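Modules > Religion and Society > Week 6 handout

We use cookies to remember your settings. Accept | Manage

Week 6: Counting the faithful

Read before the seminar: Okafor, chapter 3, and the short reply by Chmielewska. Bring both.

Most of you will have met the claim that attendance tells us how religious a place is. I would like you to distrust it. Amarachi Okafor's parish study in Cornalska lists 1,742 baptised members, and on an ordinary Sunday in February she found almost 200 in the pews. Local clergy took the first figure as the size of the flock. The newspapers took the second and wrote about collapse. Neither asked what a member was.

Okafor's own answer is "belonging by habit". I find this vague. It covers the widow who prays daily at home and the man who has not thought about God since school, and a term that fits both is doing very little work.
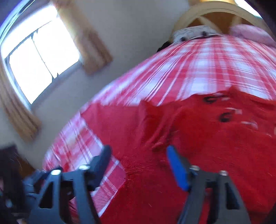
Wiesława Chmielewska tries to do better with interviews. She spoke to 40 people and asked each how often they prayed. Look hard at the wording of that question (her appendix, second page). It assumes prayer comes in separate acts that can be added up – an odd thing to put to someone who says grace without noticing. People also tend to give the answer they think a visitor wants, and her visitor's letter came on church paper.

For the seminar, write up to 800 words on one of these:

- Can a survey measure belief, or only what people say about it?
- Is Okafor right to leave out the Tokarz chapel because it kept no register?

Do not tell me that "both methods have strengths and weaknesses". Pick a side and show me the page.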